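The Summer I Finally Upgraded My Old Computer

I have been putting off writing this one, mostly from embarrassment. I bought my desktop the year we moved to Vestville, and I have babied it ever since (my kids would say I've neglected it, but we see these things differently!). It has held our tax returns, my half-finished novel, and 3,925 photos of one very patient dog.

Sometime this spring it got slow. I don't mean a little slow, I mean I could click on my email, go water the tomatoes, and come back to find it still thinking it over. My neighbor Montserrat Olmedo told me to throw it out and get a laptop like a normal person. I nearly did. I even drove over to the store and stood there looking at them, and they were all very thin and very nice, and I came home with a bag of birdseed.

Then Araceli Cabello from my walking group asked how much memory I had. I said I was 61 and it wasn't what it used to be, and she laughed so hard we had to stop at the bench by the pond. She meant the computer, of course. She wrote down what to look up, and I spent 2 whole evenings reading about it with a pot of tea and my good glasses.

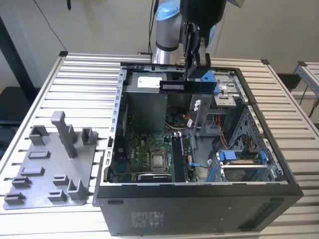
A memory module over an open desktop tower.

I'd always pictured the inside of a computer as something you needed a degree to touch. Well, I unplugged everything, laid the tower on its side on the dining table, and took nine screws out of mine, all of which went into a muffin tin so they wouldn't roll under the stove. The dust! I took the whole thing out to the porch and used a can of air on it, and then I had to sweep the porch.

The new memory went in on the third try. I had it backwards the first two times, and the little notch is there to tell you so, if you look. You have to push harder than feels polite. When I pressed the power button I held my breath, and up it came, and my email opened before I'd sat down.

I have now offered to do Montserrat's old one, which has been in her garage for seven years under a box of Christmas lights. She says maybe in August, when her sister has gone home. I'm keeping the muffin tin handy.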